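Clirngate Motion Stack: Set-up Guide
Section 8. Bringing up the whole-body controller

Read Section 7 first. If you skipped Section 7, the controller will find out before you do, and it will report the fact as error 2188.

Before you start

You need a workstation with the Zorel planner installed, a robot profile that matches the robot in the room, and a tether with enough slack to reach the work position. The profile that matches the robot you had last year is a popular choice and produces memorable results.

The controller (Grukora) and the planner (Zorel) run as separate processes. Grukora keeps the robot upright. Zorel decides where the hands should go. They talk over port 1848 and disagree often, and when they do, Grukora wins.

CAUTION: Keep the hardware stop in your hand during steps 4 through 9. On the desk, on the chair and in your jacket pocket do not count as in your hand.

8.1 Starting the controller

1. Power the robot from the tether supply. Leave the motors disabled.

2. On the workstation, open a terminal and type: grukora start --profile yourprofile --dry

The dry flag runs the full control loop and sends nothing to the motors. Leave it running for two minutes and watch the loop time. A steady line is what you want. A line that looks like a mountain range means something else on the workstation is eating the processor, usually a browser.

3. Open the Joint State tab. Every joint should be green. A yellow joint is reporting late. A gray joint is not reporting at all, and clicking on it repeatedly has no effect. Check the cable.

4. With the robot supported, stop the dry run and start again without the flag. Enable the motors from the Power menu. The robot will stiffen. This is normal, and so is taking one step back the first time you see it.

5. Lower the robot until both feet are flat on the floor, then press Balance. Wait for the status bar to read STANDING. Do not remove the support while it reads STANDING?, with the question mark. The question mark was requested by our support team and it means what you think it means.

Note: The balance estimator treats a tight tether as a push. If the robot leans for no obvious reason, look at the cables before you touch the gains.

8.2 Loading the room

6. In Zorel, choose Scene, then Load. Pick the scene file for the work area. Fixed items such as desks, walls and shelves belong in this file. Items that move belong in perception, which is covered in 8.3.

7. Check the desk height against a tape measure. Zorel believes whatever number it is given. A desk entered too low becomes, as far as the planner is concerned, a lovely open space with a forearm-shaped route through it.

8. Mark floor cables as a keep-out zone using the Polygon tool. Draw the zone bigger than you think you need. Cables migrate.

Note: Scene files saved before 25/10/2019 store heights from the robot's hip instead of the floor. Zorel will offer to convert them. Say yes.

8.3 Checking perception

9. Place the target objects and press Detect. Each object should get one box. If an object gets two boxes, raise the merge threshold by one notch and try again. If it gets none, check the lighting, then the object list, then whether you are looking at the live feed or yesterday's recording.

10. Bottles deserve extra patience. Clear plastic gives the depth sensor very little to hold on to, so Ağca (the perception module) fits a cylinder from the cap and label instead. Turn on Fit From Cap under Ağca, Shape. With two bottles standing side by side, also turn on Split Neighbors, or you may get one very wide bottle and a planner determined to pick it up.

11. Press Preview Reach. The planned arm path appears as a blue line. Follow it with your eyes from start to finish before you press Run. If the line passes through the desk, go back to step 7.

CAUTION: Preview Reach checks the arm and hand. It does not check the tether. That feature is planned for December, as it was last year.

8.4 Shutting down

12. Stop Zorel first, then support the robot, then stop Grukora. In the reverse order, the planner keeps sending requests to a controller that no longer exists, and the log file grows until the disk is full.

13. Disable the motors, wait for the fans to stop, and switch off the tether supply. Save the log under the date and the profile name. Files called test, test_new and test_new_real will be accepted by the software and regretted by whoever opens the folder next.

Continue to Section 9 for hand calibration.

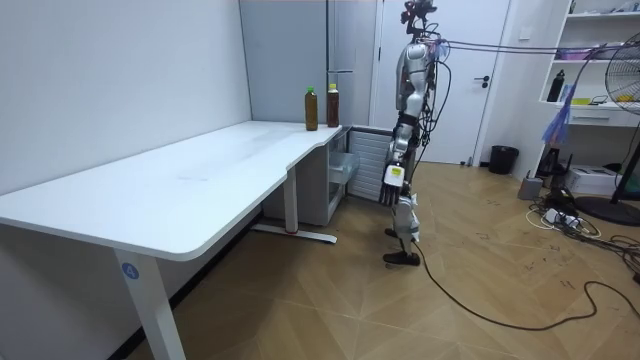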